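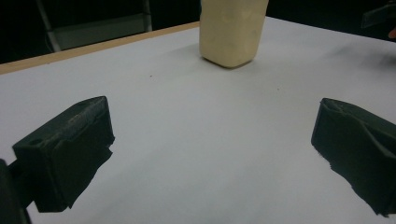
Unit 6 is my favorite of the whole course: the brush. We spend years pulling one through our hair and hardly ever look at how it's made! Set up your place before you begin, with the table cleared down as far as you can manage. A plain white tabletop is ideal, because every stray hair and speck of lint shows up against it, and a cream-colored container within reach will do nicely for whatever you comb out. Read the Kubo chapter first if you have the Skostthorpe reader (page 419).

Now the paddle brush. Hold it up by one end, tilt it, and look along the pegs from the side. Wooden bristles with rounded tips are kind to the scalp and wonderful on long, thick hair, but they collect fluff down at the base, where you can't see it from above. Turn it toward the light and look again - it's worth it.

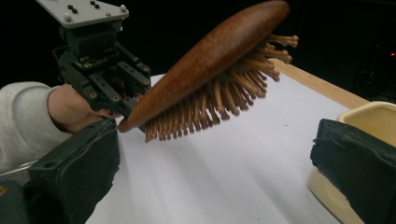
Sadao Kamata wrote back after the August session that he would never soak a wooden brush, even for a minute, and that a barely damp cloth along the back is plenty. I agree completely. Water creeps in where the pegs meet the base and the wood can swell.

Cleaning order for the practical:
Lift out loose hair with the tail of a comb, working from the edge inward.
Go between the rows with a dry toothbrush.
Wipe the back and handle, then dry them at once.
Rest the brush bristles down on a towel overnight.

Do all 3 brushes in your kit, and please write down what came out of each one. Last term's notes were a joy to read.
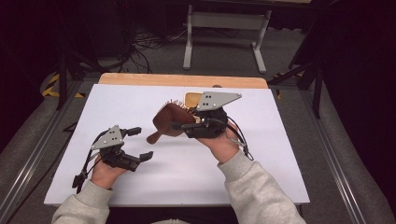

Fig. 3. Paddle brush with a short handle, over the white board.

For next time: bring a comb and an old toothbrush.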